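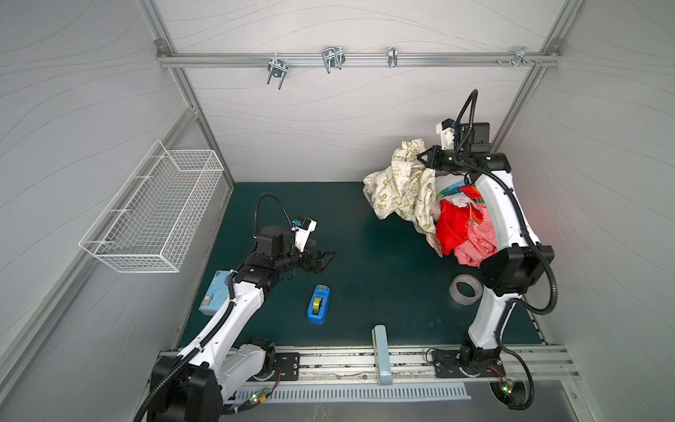
Saturday, 9.30 start

Clothes for the folding bench. Sorting and garment notes, carried on from the last page.

Went through the second bag before touching the bench. Viorica had already pulled out anything with loose buttons, so mostly it was checking seams and writing tags. Tag numbers now run to 128. The next person should start at 129 and not reuse the gaps, even where a garment has been retired.

Heap today is mixed on purpose: a bright red one, a pink one with a light pattern, a white one with a bit of blue and red print, and the cream zip jacket with the green print. The jacket is the one I want notes on, the others have been through before.

Jacket first. Kelly found it and logged it as "kids, light, no lining". I had a feel of it and agree on the lining. No care label left, somebody has cut it out, so I've put fabric down as unknown. Please don't fill that in by guessing. We had the same thing in the Nullon batch and ended up with three different answers for one shirt.

Print is Snoopy, all on an Earth Day theme. Kelly wanted the wording in the log so the jacket can be told apart if we ever get a similar one. What I copied down: EARTH DAY EVERYDAY, PEACE, GO GREEN, I LOVE RECYCLING! and then single words like PRESERVE and LOVE. Daisies, stars, hearts and lightning bolts in between, and a peace symbol. That's plenty for an ID. Under colour I wrote cream, with olive green as second colour.

The zip is the bit that matters for folding. It's a chunky plastic one in olive green with a silver metal pull, and it's a good deal stiffer than the cloth on either side.

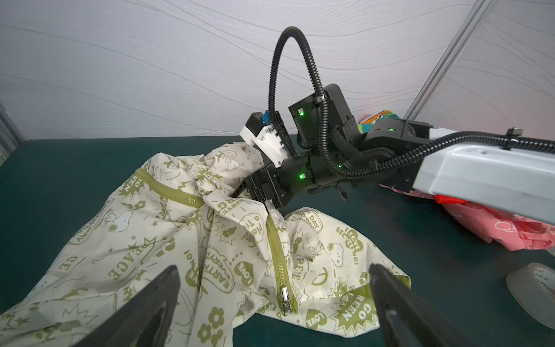 When the jacket is dropped in a heap the cloth goes wherever it likes but the zip keeps long, slow bends, so you can read which way the front is lying from the zip alone. Quicker than hunting for a sleeve. I've added "find zip" as step one on the card for this garment and moved "find collar" down to step two. Viorica may want to argue, her card for the Adomaitis hoodies does it the other way round.

Folding by hand for the reference set: 20 goes, all started from a dropped heap. Zip done up for the first half, undone for the rest. Done up is easier. Undone, the two fronts slide apart when you bring the sleeves in, and the finished fold comes out wider at the bottom. Pull tends to finish underneath and leaves a lump — turn it to the outside before the last fold.

Bench bits. Clear packing tape and the blue dispenser with the yellow-green roll are both on the table along with the tissue box. Dispenser roll is for tags only. The clear tape marked the cloth on one of the Zestora tops last month, keep it for boxes.

Supplies: ordered 300 swing tags from Sekau, the small size with string. 30 left in the drawer, enough for next week if we don't retag anything.

To do
- Kelly to look at the hem on the red one, a thread is coming away
- weigh the jacket, kitchen scale is still on charge
- Viorica to check step order on the card and initial it
- wash the pink one before it goes back in the bag

Stopped at 3.15. Jacket folded and put on the middle shelf, tag 128.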